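Workshop News
28 August 2022

Pushing-Arm Project Enters Its Second Stage

The Skullum shared workshop is pleased to report that the tabletop arm project has completed its first stage and will continue through the fall. Members who use the back benches will have noticed that the blue pegboard table has been reserved on most evenings since spring. The following is intended to explain what has been done there, what remains to be done, and how the table may be booked in the meantime.

The project was proposed by Clive Pilkington, a member of the workshop since it opened, and is carried out with Henrike Gerlach, who is responsible for the software. Its purpose is modest. The arm is to move small blocks across a board by pushing them, following short written instructions such as "move the star to the left side" or "put the yellow blocks together." It has no fingers and does not lift anything. A gripper was considered in the first proposal and set aside on grounds of cost, and the two members have since come to prefer the simpler tool. Pushing a block that may turn or slide away has proved a sufficiently demanding problem.

The arm was purchased secondhand, and the tool and its mounting were completed in our own metal shop. The first tool was too thin and flexed when it met a block near the far side of the board. The present one is a black cylinder with a rounded end, held to the arm by a clamping collar. The collar was remade twice. Members who lent their time on the lathe are thanked.
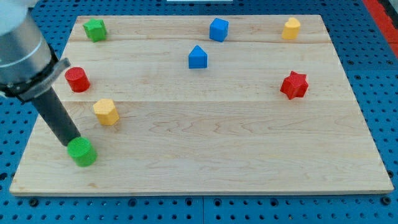 The blocks were printed on the workshop's own machines. They come in four colors, and the shapes were chosen so that some would be easy to push in a straight line and others would not. According to Ms. Gerlach, the cube behaves well when it is met squarely and poorly when it is met near a corner. The star is the least predictable of the set. The cylinders travel farther than expected if the tool is moving quickly, and the speed limit in the software was lowered in consequence.

The board itself is maple, made up from planks and finished by hand. Mr. Pilkington had first worked directly on the pegboard, where the blocks caught on the holes. A sheet of acrylic was tried next and was found to be too slippery. The maple board gives a steady amount of drag, although a block crossing the seam between two planks will occasionally turn a little. The board will be sanded again before the next stage begins.

To date, 2,415 pushes have been recorded. Of these, 252 were set aside, chiefly from the early weeks when the thin tool was still in use. A person guides the arm by means of a hand controller while the computer stores its position and the view of the board. Each push is then given a short written label. The software learns from these records, and Ms. Gerlach reports that it now handles single-block instructions on the near half of the board with fair reliability. Instructions that involve two blocks remain difficult, as does any request to bring a block away from a corner.

The second stage will begin in September. Its aim is to collect a further set of pushes guided by as many different people as possible, so that the software does not learn the habits of two operators only. Members who wish to take part are asked to enter their names on the sheet beside the tool crib. Sessions last one hour and are supervised by Mr. Pilkington or Ms. Gerlach. No experience with robots is required. Participants under the age of 18 must be accompanied by a parent or guardian.

Members are reminded of the following rules for the pegboard table:

The arm may be switched on only when Mr. Pilkington or Ms. Gerlach is present.

Hands are to be kept off the board while the arm is powered. Blocks are to be rearranged only after the operator has called a stop.

Blocks are not to be borrowed. Anyone wanting a set may ask for the print files at the front desk.

The fasteners on the collar are set to a fixed torque and must not be adjusted.

The table remains available for other work on Sunday mornings and on any evening not marked on the calendar. Users are asked to leave the arm in its parked position and to brush the pegboard clean of shavings when they have finished. Questions about the sessions may be left in the project's mailbox at the front desk, and replies can be expected within the week.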